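In Defense of the Paper Cup at the Back of the Table

Most advice on shared drinks tables starts with the drinks. I would start with the cups, and specifically with where they stand. When Woda refitted its break area at Stinthorpe, the order came to 597 paper cups and one white table. The cups were discussed at length. The table was picked from a catalog in an afternoon.
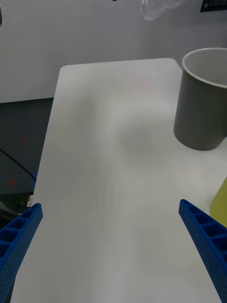
Gray cup on the white table, Stinthorpe.

A matte white top is a fair choice. It shows spills late but wipes down fast, and it does not compete with the cups for attention. My objection is to the habit of lining cups along the far edge. It frees the working surface, and it also puts a light, tapered container at the one spot where a nudge sends it to the floor.

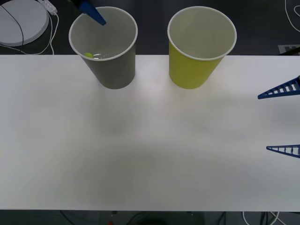
Color is the cheapest labeling system a shared table can have. Sæther sells sleeves printed with names and dates, and we tried 25 of them in November; most went unread. Two plain colors did better. With one gray cup and one yellow cup side by side, a person can be told "the gray one has the ball in it" and need no further instruction. The pale interior helps too – a small yellow-green item at the bottom stands out against it, which a dark lining would prevent.

The usual counterargument is that colored stock costs more. At the Flosidov price the difference on a case of 531 is 20 cents, and I do not consider that a serious obstacle.

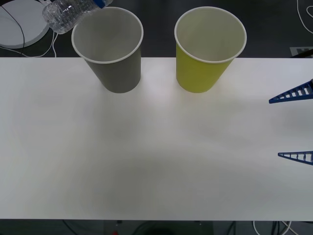

Woda Facilities Team | Stinthorpe | Opinion

Pouring is where the edge placement fails. A bottle tilted over a rim needs clearance on all sides, and a rim that overhangs the floor gives none at the back. Move both cups a hand's width forward and keep the gap between them.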